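Workshop notebook, textile room

Carried over from the last page: the shelf above the sink is fixed and the steamer has gone back to Ammann for a new hose. Until it returns, anything that needs steaming goes flat under a damp cloth with the dry iron. Baoshan has the iron. Ask him before taking it, as he is halfway through the Buden samples and wants the temperature left where it is.

The knit batch from Vurnska is all unpacked now. 54 pieces, mostly plain, some striped. Sneha has put the plain ones through the log already. The striped ones are slower to do because a twist shows up in the stripe straight away and you have to decide whether it comes from the way the piece was lying or from the knit. On plain cloth you would never notice.
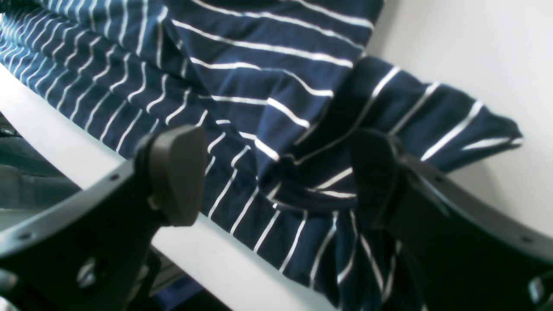

Sellville, June 1, 2024

Started on the striped knits. First one is the navy with the narrow white stripe. Draped over the curved white edge it bunches quite a lot in the middle, and the stripes go from straight lines to broken arcs in the gathered part. In the flatter stretch they stay parallel and evenly spaced, so I am not worried about the knit on that one. Wrote it down as sound.

The navy goes nearly black where it falls into a fold. When matching to the shade card, pull the cloth flat first and do it by the window. Shiyu matched two pieces under the bench lamp last time and had to do both again.

Folding. We tried three ways and could not agree, so for now:

Smooth the piece out face down, sleeves in, then bottom to top in thirds. Line up the stripes at the side seams before the last fold. If they don't meet within 6 mm, open it out and start again. Don't tug the hem to make them meet, it only moves the problem up to the shoulder.

Hanyu prefers rolling. Rolled pieces do take less room in the crate but the edges curl, and then they won't lie flat for measuring. Leave rolling for the pieces that have already been measured.

Weights: the scale reads 2 g heavy with the tray on. Zero it with the tray in place. Piece 177 was weighed before I noticed and needs doing again. It came out at 262 g, so it should be 260, but weigh it anyway.

Tín asked whether the care labels are to be cut out or left in. Left in until Vurnska answer. I have written to them twice.

Still to do:
finish the striped pieces
re-weigh 177
new shade card, the old one has faded along one side
tissue for the crates, we are on the last packet
chase Ammann about the hose, they said July at first and I would like it sooner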